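2022年9月24日 实验记录

项目:Dunstan 路段,行人碰撞痕迹复核,漆片与织物转移
记录人自用,抄送 Britt-Marie Sjögren

接着上次没写完的部分。七月那起夜间肇事逃逸的送检材料,漆片部分已经做完第二轮,织物部分今天重新开始。路口监控只拍到尾灯,车型判断主要靠碎片,所以物证这边的结论要写得保守,委托方催也一样。

一、漆片

样本取自伤者外套左袖和路缘石刮痕。袖口的碎屑太小,镶样时损失了一部分,剩余量够做一次截面、一次红外,不够再做裂解。截面抛光到最后一道时出现边缘倒角,清漆层厚度读数偏低,这组数不进报告,只留在本子里。

层序:清漆、色漆、中涂、电泳底漆。色漆层里的铝粉排布正常,没有看到返工喷涂的重复层。路缘石那份多出一层灰色填料,和中涂之间有脱层,疑似修补过的部位。两份是否来自同一块板件,现在不能说。Britt-Marie 的意见是先按“类别一致”写,等嫌疑车辆到场后再取对照。我同意,但要在附注里写明灰色填料这一层的差异,不然将来对方律师第一个问的就是它。

红外谱图的基线漂移问题还在。换了 Merkex 的压片池之后好一些,但指纹区右侧仍有一段抬升。扫描次数加到 140,信噪比够用。背景每做完一个样重新采一次,别再偷懒用上午那条。

二、灯罩碎片

现场收集袋内有透明塑料碎片和一小块带弧度的红色件。红色件背面有残缺的模具字样,只能认出末两位,和数据库比对后剩下两个候选型号,都是常见车,对缩小范围帮助不大。拼接做到一半,断口能对上的有一处,已拍侧光照片。剩余的明天继续拼,不要用胶,用低黏度的定位蜡。

碎片散布图重新画了一遍。原图把巷口的排水格栅当成零点,和交警测绘用的基准不一致,差了 2 米。这种错误以前出过一次,改完后两张图叠在一起能对上刹车痕的末端。但末端本身模糊,推算速度时区间会很宽。我给的上限是每小时 50 公里,按干燥路面附着系数算。当晚是否下过雨,气象记录和目击者说法不一致,湿路面那一套也要算,两套并列放进附录。 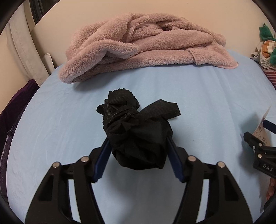

三、织物转移试验

试验目的是看保险杠漆面在低速擦碰后能留下多少纤维,以及纤维在之后的搬运和包装中会掉多少。第一版方案的毛病在于加载块的表面不均匀,压力集中在一条边上,留下的印痕偏窄,和伤者衣物上的擦痕形态对不上。改用 Rorkonness 的滑台后,接触时间可以控制,但夹持布样的方式还没定。平夹会把布面绷得太紧,转移量明显偏低,而真实衣物在碰撞时是有褶皱的。理想状态更接近图里那团黑色无纺布,皱着,两侧各由一条深蓝色夹垫抵住,布料自身的起伏还在。不过无纺布没有纱线结构,掉毛的机理和机织外套不同,不能拿来替代,正式样仍用与伤者外套同成分的混纺布。

每种速度做 3 次平行。胶带提取后直接贴片,镜下计数由两个人分别做,互不看对方结果。我和 Britt-Marie 上周的计数偏差偏大,查下来是对短纤维的判定标准不同:她把断头也算进去,我没算。现在统一为长度不足视场刻度一格的不计,旧片子全部重数。

空白对照出了点问题。没有接触过布样的漆板上也提到了深色纤维,颜色接近目标纤维。偏振下看是棉,目标是聚酯,可以区分,但说明操作台的清洁不够。今后擦台面用 Sesavex 的无尘布,擦完静置后再取板;深色衣服不要穿进来,包括我自己那件毛衣。

四、证物流转

外套原件的封签编号和流转单差一位,已打电话核对,是医院那边抄写时的笔误,封口完好,没有重新启封的迹象。更正说明由医院出具,收到前外套不动,只用已经取下的胶带片。鞋子单独装袋,鞋底的擦痕尚未拍摄,要用斜光,先拍后取。

左袖的破口方向有两种解释:被后视镜挂住,或者倒地后在路面拖擦。镜下看断头,拖擦的纤维端应当呈毛刷状并夹带矿物颗粒,挂扯的断口较整齐。目前两种都有,可能是先后发生。不要在报告里写先后顺序,除非破口边缘能找到层叠关系。

五、待办

灰色填料层补做能谱,和路缘石本底一起测。
湿路面速度区间重算,附上取值来源。
定位蜡领新的,旧的那盒发硬。
问交警队要未压缩的监控原件,现在这份转码过,帧间隔不均匀,不能拿来测速。
夹具改图发给 Britt-Marie,夹垫间距做成可调。
天平校准到期,贴条已过,下次称样前必须处理。

滑台导轨今天结束前上过油,多余的已擦掉,下次开机先空走一遍再装板。

近期记录
漆片截面镶样:环氧固化温度的影响
Dunstan 路段碎片散布图修订说明
Merkex 压片池更换后的基线比较
胶带提取法:两种基材的残胶情况
Rorkonness 滑台验收与速度标定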